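Sprechernotizen, Stand Mai – Reinigung und Abfalltrennung in Pausenräumen

**Folie 1 – Einstieg**

- Thema: Feuchttücher und Folien im Restabfall kleiner Bürostandorte. Sanitärbereiche bleiben außen vor, dazu gibt es einen eigenen Vortrag.
- Datengrundlage: Standorte Pallier und Conneely, zusammen 18 Pausenräume, Erfassung über vier Wochen.
- Erfasst wurde nach Gewicht. Stückzahlen liegen nur für Conneely vor und sind nicht übertragbar.

**Folie 2 – Oberflächen**

- Glänzende Tischplatten mit Druckmotiv werden häufiger nachgewischt als matte. Schlieren fallen unter Deckenleuchten stärker auf.
- Reinigungsmittelreste bilden nach mehrfachem Auftrag einen Film. Abhilfe: Zwischenreinigung mit klarem Wasser, einmal pro Woche.
- Herstellerangaben zur Beständigkeit vorher prüfen. Alkoholhaltige Tücher sind bei lackierten Drucken nicht immer zulässig.

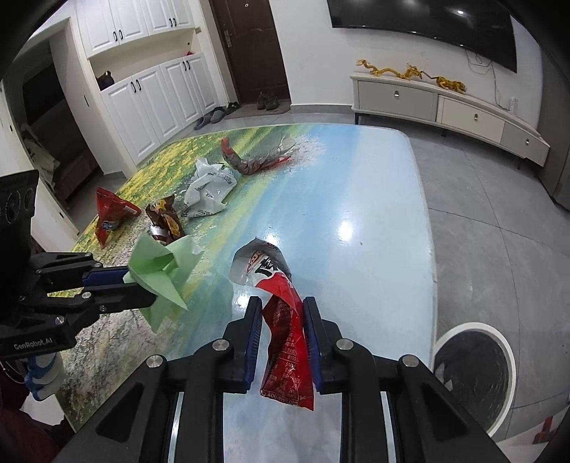
- Der Verbrauch hängt stärker von der Nutzungsart ab als von der Fläche. Räume mit Essensausgabe liegen deutlich über reinen Besprechungsräumen.
- In Pallier wurden im Erfassungszeitraum 1.234 g Tücher je Raum entsorgt (Feuchtgewicht, Mittelwert). Kurz erläutern, warum das Trockengewicht hier wenig aussagt: Die Restfeuchte geht in die Abfallmasse ein und wird mit abgerechnet.
- Rückfrage aus dem Probevortrag: Ja, die Verpackungen sind getrennt gewogen worden.

**Folie 3 – Zuordnung der Fraktionen**

- Gebrauchte Feuchttücher: Restabfall. Keine Toilette, kein Biobehälter, auch bei Aufdruck »biologisch abbaubar«.
- Leere Folienverpackung: Leichtverpackungen, sofern der Standort die Fraktion führt. Dritbridge führt sie noch nicht.
- Teilgefüllte Packungen sind der Problemfall. Der Inhalt erhöht das Gewicht und erschwert die Sortierung – vor dem Einwurf entleeren.
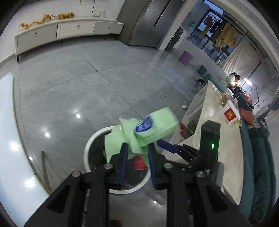 *Abb. 2: Feuchttücherpackung über einem runden weißen Abfallbehälter mit dunklem Beutel.*

- Behältergröße: Runde Behälter ohne Deckel werden besser angenommen, aber schlechter getrennt. Fehlwürfe vor allem bei harten Kunststoffteilen.
- Beutel an den Behälter anpassen. Zu große Beutel kosten Material und rutschen unter den Rand.

**Folie 4 – Kosten**

- Ansatz Brernance-Modell: Beschaffung, Arbeitszeit und Entsorgung getrennt ausweisen.
- Einsparung bei Umstellung auf waschbare Tücher: etwa 2.000 Euro im Jahr für beide Standorte. Waschkosten sind eingerechnet, die Erstausstattung nicht.
- Die Tabelle nicht vorlesen. Nur auf die Zeile »Arbeitszeit« hinweisen, dort liegt der größte Posten.
- Falls nach Hygiene gefragt wird: Waschtemperatur 60 °C, Tücher nach Raum farblich getrennt, Lagerung trocken.

**Folie 5 – Offene Punkte**

- Dritbridge: Einführung der Leichtverpackungen klären, vorher keine Vergleichszahlen zeigen.
- Erfassung in Conneely mit derselben Waage wiederholen wie in Pallier.
- Handout liegt am Ausgang. Fragen bis 11:30 Uhr, danach wird der Raum für den nächsten Vortrag umgebaut.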